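Burger bench: setup tips and stuff we keep forgetting

Posted Fri 30 May, will tidy up later. Mostly for whoever has the arm next. Marina Athanasiadis did the holder, I did the gripper, blame accordingly.

Before you power anything up

Wipe the table. Then wipe it again where the board goes. White on white shows crumbs nicely but the camera doesn't care what you can see, it picks up every speck and thinks it's a feature. Damp cloth, then a dry one. No spray near the clear plastic, it goes cloudy.

Food out last. Lettuce straight from the fridge into its tub, tub in the top corner of the tray, not the middle. Purple stuff goes in the same tub if you're short of room. Let it stick up over the rim a bit, fingers need something to grab.

Check the rod. Red one, runs parallel to the clear rail with the two cross brackets between. Both brackets have to be clipped right on. Give each a little tug. If one's half on the whole holder goes out of square and you'll spend your evening chasing it in code. I did. Two evenings.

Bun on edge, leaning, never flat. Flat and the fingers just push it along the table. 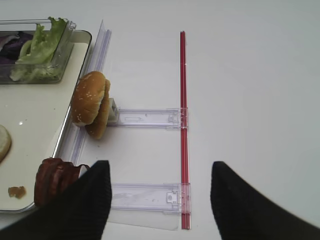
Fingers and grip

Ribbed side faces in. Yes someone put them on backwards. Wash the ribs after every run with an old toothbrush, warm water, drop of dish soap. Let them air dry overnight. Tomato dries in the grooves and goes like varnish.

Grip numbers, for the Zarei controller (yours will be differnt if you've built your own):

bread 222
tomato 97
meat 586
lettuce, still arguing

Those are controller units, don't ask me what they are in newtons. Start low and go up in steps of 40 till it holds. Write it on the whiteboard. Not on your hand.

Cut tomato thick. Thin slices fold up in the fingers. Beefsteak ones if you can get them, the cheap December ones are all water and no flesh. Bread knife, not the chef's knife. Pat both sides with paper towel.

Coming down onto the bun: slow for the last bit. Aim for the centre of the bun, not the centre of the board. If it lands off to one side, a nudge from one finger is quicker than a full re-pick, and you can get away with it because the bun drags a little on the board. Open slowly after. Snap them open and the slice comes back up with you.

Cables. Tape them down well back from the board. Check again after lunch. Ours creep.

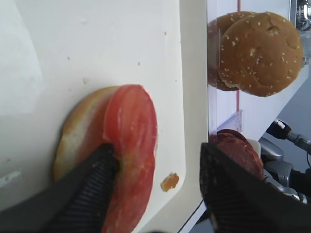

Flosenska Shared Workshop, Robot Kitchen Group

Holder tips

Clear acrylic looks great and is a pain. Depth camera goes straight through it. Two things that helped: the coloured rod, which gives it something to lock on to, and a strip of matte tape on the back of the rail if you're really stuck. Marina hates the tape. I'm leaving it in the drawer marked Dreltulau with the spare clips.

Scratches don't matter for grip. They do matter for cleaning, grease gets in. Plastic polish and a soft cloth, once a month, and rinse it properly before food goes anywhere near. Don't put the brackets in the dishwasher!! Top rack is not ok either. The first set came out like potato chips.

Slots: whatever you're stacking, load the heavy thing low. Salami low, buns up top. Slices on edge with the front one square to the opening. Pull a bit of the pack forward if they've stuck together from the fridge, cold salami is basically one object.

Bacon doesn't go in the holder. Tray, bottom corner, by the rim. Cook it a bit past where you'd like it, floppy bacon wraps round a finger and then you're in there with tweezers.

Move the tray even slightly and you have to re-teach the lot. Pencil line on the table along the edge of the tray, best two seconds you'll spend.
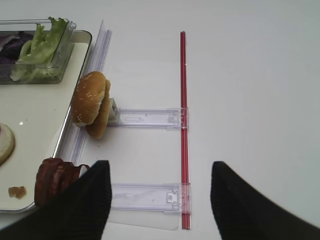
Starting position. Bun up against the block, fingers open, nothing on the right-hand side.

Running it

Order: bottom bun, tomato, salami, greens, lid. Tomato straight on the bun is against my religion (soggy) but it's a flatter landing than lettuce so that's what the script does. Manouchehr Ahmadpour has a version that does lettuce first. Ask him for it, bring patience.

Cut side up. Sounds obvious. If you're setting out buns in a hurry you'll put one face down and the arm will happily build on the crust, and then everything slides.

Toast the bottom half lightly. A bit of crust on the cut face gives the tomato something to sit on. Let it cool first.

Keep the slice upright on the way over, only turn it flat once you're above the bun. If you rotate early it droops and clips the edge of the board.

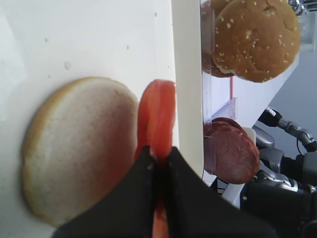

Same goes for salami, although it's stiffer so you've got more leeway. Don't try two at once. I know it works sometimes.

Hands out of the way when it's moving, stop button where you can reach it without leaning over the board. Obvious, still saying it.

Packing up

- Food in the compost, all of it, nobody eats the robot burger after an hour on the bench
- Fingers off, scrubbed, on the rack
- Rod and brackets wiped, stored flat
- Arm parked and powered down at the wall
- Linesport case goes back on the bottom shelf, latches facing out

We're low on paper towel and the toothbrush has had it. If your going past the shops grab both and leave the reciept in the tin. Lettuce grip number to follow when we've got one that works twice in a row.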